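August 6, 2025
Notebook, call bench. Entry by Kobe.

Pot call work, continuing from the May batch. Gijs wants 100 calls ready before the spring gobbler people start ordering, so the surface prep has to settle down this month.

Slate first. Took two pots from the Wenura run and conditioned one with the 100 grit stone, the other with the green pad only. The stoned one yelps cleaner with the hickory striker. The pad one squeals on the high end and skips when I press. Guadalupe tried both without knowing which was which and picked the stoned one. Will do the rest that way, strokes all in one direction.

Glass is still a problem. The Mengal glass arrives slick and takes ages to rough up. Used drywall screen, then 80 grit paper, crosswise. Purr is fine, cluck is dull. Dirk thinks the pedestal is too tall and choking the sound board. Will turn one down by 2 mm and leave everything else alone so we know what changed.

Glue: the silicone on pot 589 had let go on one side. Cleaned off and redone, clamped lightly overnight. Don't use the fast stuff from the Kudska tin again, it sets hard and the call goes tinny.

Strikers: Ineke turned a batch in purpleheart and one in maple. Tips too round on the maple. She is reshaping them to more of a mushroom.

Box calls: lid screw on the Tonari pattern backs out after a lot of running. Ran one for 500 strokes and the lid had drifted enough to lose the second note. Try a longer spring under the screw head. Chalk has to be the oil-free kind, somebody left blackboard chalk in the drawer and I've binned it. 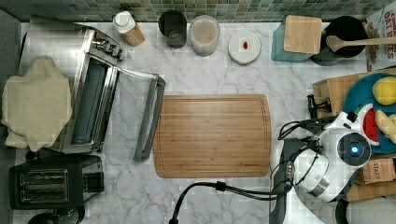

Kitchen counter, toaster oven door open.

To do: turn down pedestal, order more 80 grit, ask Dirk for the walnut blanks he promised. Gijs to field test the slate pots from a blind, not in the workshop, everything sounds loud in here.

Pot 589 still clamped. Leave it alone till I'm back in.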